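Two Arms, One Tabletop: Your Questions About the Garage Sorting Build

By Morenike Garba
Updated in August

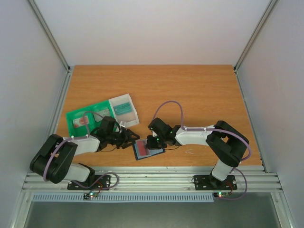 Both arms over the tabletop, with the green and white containers on the left.

So many of you wrote in after the first build post that Binta Ekpo and I sat down and pulled the best questions into one page. Keep them coming!

What are you building?

A two-armed sorting cell, in my garage. The idea is that it takes small flat things (cards, packets, sleeves) and puts each one in the right compartment. We call the project Akinola, after the street where we both used to live.

Why two arms?

Flat stuff is hard to pick up! One gripper tends to push a thin item across the wood and never get under it. With two, one can hold an edge while the other gets its grip. It also doubles the wiring, which I was much less excited about.

How big a space do I need?

Less than you'd think. Our bench is 110 cm wide and lives next to the water heater. Do leave yourself room to get at the front, where all the electronics are. I'm in there with a screwdriver almost every evening.

Is the frame a kit?

No, it's aluminum profile that we ordered from Trendden and bolted together ourselves. The big ridged beam across the front carries both arms on black mounting plates. We moved those plates four times before we were happy with the reach, so don't drill anything permanent until you've swung the arms through everything by hand.

What's the purple tubing for?

Keeping the cables tidy! It follows the links and gets tied down along the way, with big loose arches near the wrists. Those arches look silly and they matter a lot – my first version was pulled tight, and it yanked a connector out on the very first full turn.

And the slotted thing along the front?

Cable duct. Buy it early. I held out for two months and had a nest of wires under there that Binta refused to touch.

Why side walls?

Mostly for steady light. The garage door has a window, and the afternoon sun used to throw off our vision code (anything after 4 p.m. was hopeless). Plain pale panels calmed it right down.

What does it run on?

An old desktop with Linux, plus a motion library called Zarkov that Binta has been using for years. The sorting part is our own code and it's messy. We'll put it up once the setup notes make sense to somebody other than us.

How well does it work?

Better every week! On our last long run we gave it 186 items and it misplaced 12. Most of those were shiny ones, where glare fools the code about where the edge is. We're trying a softer lamp from Hikex next.

How fast is it?

Slow. One item takes 9 seconds on a good day. I can beat it easily by hand, and I still can't stop watching it.

Is it safe to have at home?

We keep hands out whenever the motors have power, and the stop button is on the bench where either of us can slap it. Speed stays low when my kids are in the garage. If you build one, wire the stop button before you write any code at all.

Can a beginner do this?

Start with one arm and a tabletop. Get it to touch the same pencil mark over and over, then add a gripper, then think about a second arm. Binta had done this sort of thing before and I hadn't, and I learned most of it by putting bolts in the wrong way around.

Can I come see it?

If you're nearby, yes, please do! Send a note through the contact form and tell us what you're working on. Bring something flat for it to sort.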